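Brarateo Tabletop Recording Kit

Sold by Lisix – ships in 2 cartons – in stock again since March

I've been building and selling this kit out of our shop for a while now, and the page you're reading has been rewritten more times than the kit has, so bear with me if it wanders a bit.

The short version: the Brarateo kit is everything you need around a robot arm to record manipulation examples on a table and end up with files your training code can read. You bring the arm and the hand. We bring the head camera, the mount, the operator glove, the foot pedal, the sync box and the recording software (it's called Skunico, and yes, it comes with the kit, no subscription). If you already teleoperate your arm some other way, you can leave the glove in its bag and feed your own commands into Skunico. Plenty of our customers do that and I'm not offended!

What's in the cartons

Head camera with a 6-foot locking cable
Camera mast and table clamp
Operator glove, right hand (left hand on request, same price)
Foot pedal with two switches
Sync box and power supply
Skunico license key, good for 2 computers
Starter task cards, pack of 25
Printed setup guide

The foot pedal is the part I'd fight for. Left switch starts and stops an episode, right switch throws the last one away. When I started out I was reaching over to the keyboard between every take, and every take ended with a second or two of the arm sitting there while I hunted for the space bar. Then you train on it and your policy learns to sit there too. With the pedal your hand stays in the glove and the episode ends when the work ends.

The task cards sound silly until you've used them. Each one is a single instruction in plain words, like "pick up the tube and put it on the plate" or "move the tape next to the screwdriver," and you scan the code on the corner so the text gets saved with the episode. You shuffle, you draw, you do it. I like them because I'm terrible at being random on my own – left to myself I put things back in the same spots over and over. There are blank ones you can print in Skunico too, and most people end up making their own deck after the first week.

What a recording contains

Every episode is one folder. Inside you get the head camera video, joint positions for the arm and hand, the commands that were sent (kept separate from the positions, please don't mix them up), the pedal events, and the instruction text. Everything is stamped by the sync box, so you aren't lining up streams by eye at midnight. Skunico exports to the common formats and also to plain CSV plus video if you'd like to poke at it yourself, and I still do that when something looks off.

Objects are up to you. I use stuff from the junk drawer: a plate, a tube of something, tape, a screwdriver. Thin round handles are a great test because fingers slide around them in ways you don't expect, and a tube lying in a shallow dish makes you deal with the rim on the way in. Bright colors are handy early on when you're checking that the camera exposure is sane. After that I'd mix in some boring gray things, or your policy may get attached to the bright ones.

Will it work with my arm?

If your arm has a network interface and reports its joint positions, probably yes. We keep a list of tested arms and hands on the downloads page. Multi-finger hands are supported as well as two-jaw grippers. For the glove, you'll run a finger mapping step the first time, and I'd redo it whenever a different person puts the glove on. It's quick, and skipping it is the most common reason people write to us about sloppy grasps.

A few things I wish the old version of this page had said

The mast clamp wants a solid table edge. It'll fit on a folding table, but the camera wobbles every time the arm stops hard, and you'll see it in the video.

Leave slack in your wrist cables. Drive the arm to the far corners of the table by hand before you record anything, and watch the loop while you do it.

Close the blinds or don't, but decide. Half a session in sun and half under ceiling lights is fine if you meant it, and a pain to sort out later if you didn't.

Review as you go. Skunico has a fast playback mode that runs through the last batch, and I do it with a coffee before I change the table setup.

Warranty and orders

The warranty is 2 years on everything except the glove fabric, which wears out with use (replacement covers are cheap and you can swap them yourself). Orders go out from our shop on Benítez Street. If you're close by, pickup is Saturday morning from 9 to noon, just put "pickup" in the order notes. Schools and university labs can order on an invoice.

Questions about a particular hand, or a weird table, or whether your old arm is too old? Use the contact form and tell me the model. I answer those myself and I enjoy the odd ones.
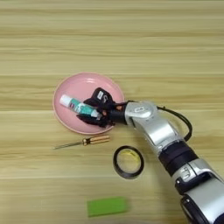
Tube and plate task, head camera view.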